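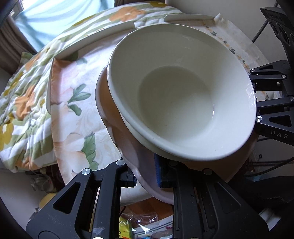 White bowl in the jaws, tilted, with the bigger basin under it.

Handling Bowls With a Hand-Held Gripper: My House Rules

I've been doing bowls and basins for a good stretch now, and I keep getting asked how I set up, so I'm finally writing it down. These are the rules I work by when I record with two hand-held grippers in a lived-in room. Some of them come from the Kemar handling sheet we all got at the start, and the rest I made up after doing things wrong first!

Before you pick anything up

Wipe the pads. Grease from your fingers ends up on the foam, and glazed ceramic is slippery enough already. While you're there, put a screwdriver on every screw in the jaws. I do this at the start of the day and again after lunch, and yes, I do find one that has backed out now and then.

Next, look at where your cables run. A bundle near your working hand is fine as long as it has slack and doesn't cross the path of the bowl. I move both arms through the whole reach once, empty, before I start (you feel a bit silly, but it takes five seconds).

Pick a soft spot to work over. A folded quilt is great. If you have a tray with raised edges, work inside it, and lay a cloth in the bottom so things don't skate when you set them down.

The grip

1. Open the jaws wider than you think you need.
2. Come in low. One pad goes against the underside of the bowl, the other jaw comes up the opposite side.
3. Close slowly until the pad just starts to squash, then stop. Squeezing harder makes a round bowl want to roll out.
4. Tilt first, lift second. If it slips while you're tilting, it only has a tiny way to go.
5. Keep the second gripper close but out of the way until you want it.

Stacked pieces need more patience. When a small bowl is sitting in a bigger one, don't drag the rim along the inside. You'll hear it if you do – a horrible scraping sound – and the Kemar sheet says to stop the take right there and look for chips. I agree with that one completely.

What counts as a good take

I used to redo anything that looked clumsy. Zoriana Sydorenko, who checks my batches, talked me out of it. A fumble followed by a clean recovery stays in. A drop gets marked as a drop. What she does send back is any take where a bare hand sneaks in to help, so keep both hands on the handles even when every instinct says grab it.

Leave the room the way people live in it, too. I only clear what could trip me or get crushed. Glass goes out of reach, and so does anything hot.

Breaks

Twelve takes, then put the grippers down and shake out your wrists. I stop for the day at 77 no matter how well it's going. Past that my hands get sloppy and the bowls start paying for it.

Next up I'll do lids, which are a whole different kind of annoying.

Questions or corrections: use the contact page | © Flurnov Notes | Last updated 6/29/20 | Back to top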